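4. Preparing the Stock Room Before the First Count

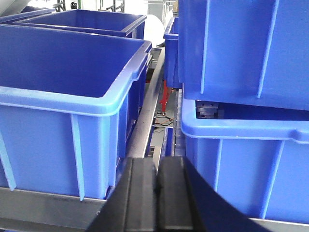 Photo: Hamisi Rashidi / Pluvora user guide

This section explains how to prepare your shelves, your bins and your labels before you make the first count in Pluvora. Please read it to the end before you start. If you already finished a first count in an older version, go directly to section 5.

Before you begin

You need the following:
- a user account with the role Stock Keeper or Manager
- a label printer which is already connected (see section 3)
- plain labels, the wide type
- a marker pen and a dry cloth
- open bins, all of one style if possible

Note: Pluvora does not care about the color of a bin. Many shops buy only blue ones, and this works well. If you have several colors, do not use the color as the only sign of what is inside. The program cannot read it, and a new colleague will not know it.

4.1 Naming the shelves

1. Open the menu Places and choose New Room.
2. Type a short name for the room. The name can have up to 15 characters. Letters, digits and the hyphen are allowed.
3. Choose Add Shelf. The program gives the letter A to the first shelf, B to the next one, and so on.
4. Walk to the shelf and write the letter on the upright with the marker pen, at the height of your eyes.
5. Repeat steps 3 and 4 until each shelf has its letter.
6. Press Save Room.

Note: You can change the name of a room later. The letter of a shelf cannot be changed after you print the first label for it.

4.2 Giving a place to each bin

1. Empty the bin and wipe the front wall with the dry cloth.
2. In the menu Places, open the shelf and press Add Bin.
3. Enter the level. Level 1 is always the lowest level.
4. Enter the position, counted from the left side when you stand in front of the shelf.
5. Check the code on the screen. For example, B-2-8 means shelf B, level 2, position 8.
6. Print the label and wait until the printer stops completely.
7. Put the label on a flat part of the front wall, below the rim. If the wall has ribs, put the label between two ribs and press it from the middle to the outside.
8. Set the bin in its place with the label toward you.

Caution: Do not put a label across a rib. It will lift at the edges after some weeks, and the scanner will read only half of the code -- or nothing.

Caution: Do not load a shelf more than its maker allows. Pluvora shows a warning when the calculated weight in one bin is over the limit you entered, but it does not know the strength of your shelf.

4.3 Bins which are stacked

Some bins can stand one above the other. In this case each bin needs its own code. Do not use one code for the whole stack.

1. Give the code to the bottom bin first, as in 4.2.
2. Press Add Above. The program copies the code and adds a small letter at the end, for example B-2-8a.
3. Print the new label and put it on the upper bin.
4. Scan both labels, the bottom one first.

If the scanner makes a long tone, the order was wrong. Press Undo and scan again.

4.4 Testing the labels

1. Take the scanner and choose Test Mode. In this mode nothing is written to the stock list.
2. Scan every bin on one shelf, from left to right, and start with the lowest level.
3. Look at the list on the screen. A green line is correct. A gray line is a bin which exists in the program but was not scanned.
4. For each gray line, go back to the bin and check that the label is clean and straight.
5. Leave Test Mode before you continue.

Note: One test can hold up to 200 scans. For a larger room, test it shelf by shelf and press Clear between them.

4.5 If something does not work

The label prints without a code: the shelf was not saved. Go back to 4.1, step 6.

Two bins have the same code: open the second bin in the program, press Move and enter the correct position. Print a new label and throw away the old one.

The button Add Above is gray: the bottom bin has no label yet. Print it first.

Text: Kanini Rugemalira. Checked by Josphat Mosoti. Last change to this section: December 20, 2018.

Continue with section 5, Making the First Count.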